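Pelupessy Kitchen Automation Programme
Speaker notes: teaching by demonstration
Speaker: Khalirul Sutanto session, main hall, 20 minutes including questions

Slide 1. Opening
Thank the hosts at Zimwood. State the purpose of the talk: to explain how the programme records demonstrations, and what has been learned about the people who give them.

Slide 2. Two ways of showing a task
In the first, the operator takes hold of the arm and moves it through the task. In the second, the operator drives the arm from a distance. Prullow began with the first method and changed to the second in August. Hand guiding remains in use for short movements - mainly lifting lids and turning knobs.

Slide 3. The bun task
Buns are to be moved from a steamer to a plate, one at a time. Stress that the food is soft and that the bowl has a raised wall, so the angle of approach matters as much as the grip. Pause before moving on. 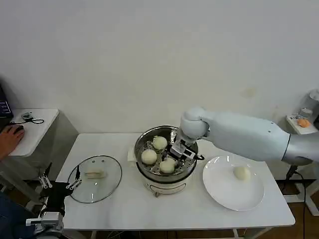 Steamer task: three buns in the bowl, one on the plate.

Point to the gripper between the back bun and the front right bun. The space for the fingers is small, and new operators tend to hurry at this stage. Ask the audience how they would approach it, and take two answers at most.

Slide 4. What is recorded
Joint positions, gripper opening and camera views. Each operator gives 13 demonstrations in a sitting and then rests. The present set holds 42 accepted demonstrations. A demonstration with a dropped bun is kept, but stored separately.

Slide 5. Advice to operators
Move at an even pace. Open the fingers fully before lowering them. If a grasp is poor, release and try again; do not drag the bun up the side of the bowl.

Slide 6. Next steps
Zoltside will repeat the task with a deeper bowl. Results are to be shared with all partners. Invite questions, and refer any on licensing to the Pelupessy desk in the foyer.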